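Robot club, week whatever: doorways

Aug 25, 2020

Quick one tonight, should be in bed. 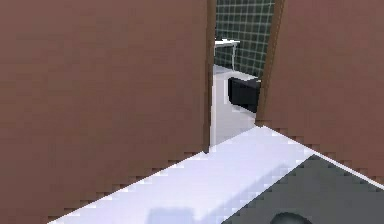

So still no real robot, everyone's at home, and the sim is what we've got till October at least. Elli Räsänen set the task for the summer group: start in one room, get through the door, stop in the next room without touching anything. Sounds easy. Is not easy.

My code was fine on open floor. Lovely in fact. Doorways, no. It would line up, creep forward, decide the gap was too narrow, turn a full 180 and go back where it came from. Every time. Finn Reuter watched it on the call and laughed so much he had to mute himself.

Things tried so far:

Making the robot "thinner" in the planner. Worked twice then it clipped the frame and got stuck grinding on it. Put it back.

Slower turning. Helped a bit. Also takes for ever.

Aiming for a point past the door instead of the door itself -- this was Finn's idea and I was rude about it and it's the best one so far. Sorry Finn.

Ran the lot overnight on Saturday, 4000 steps a go, 80 goes, laptop fan screaming under the desk. Mum came in to ask what the noise was. Haven't gone through all the logs yet, the ones I have looked at are mostly bumps on the right hand side. No idea why the right. Maybe I've got a sign wrong somewhere, wouldnt be the first time.

Our team is called Rulis by the way, because we had to put something in the box. The other lot are Clastasis and they've got theirs going through the door already, according to them. They haven't shown us a video. Hmm.

Still to do:
check the turn sign (!!)
move the goal point further in
write up my bit for Elli, which was due on Sunday
rename the files, I have door_final, door_final2 and door_final_real and I don't know which one is runing

If anyone reading has done this with a proper planner and not a pile of if statements, leave a comment. I tried reading the chapter Elli sent round and got as far as the second page -- lots of Greek letters, went and made toast.

More when I've been through the logs.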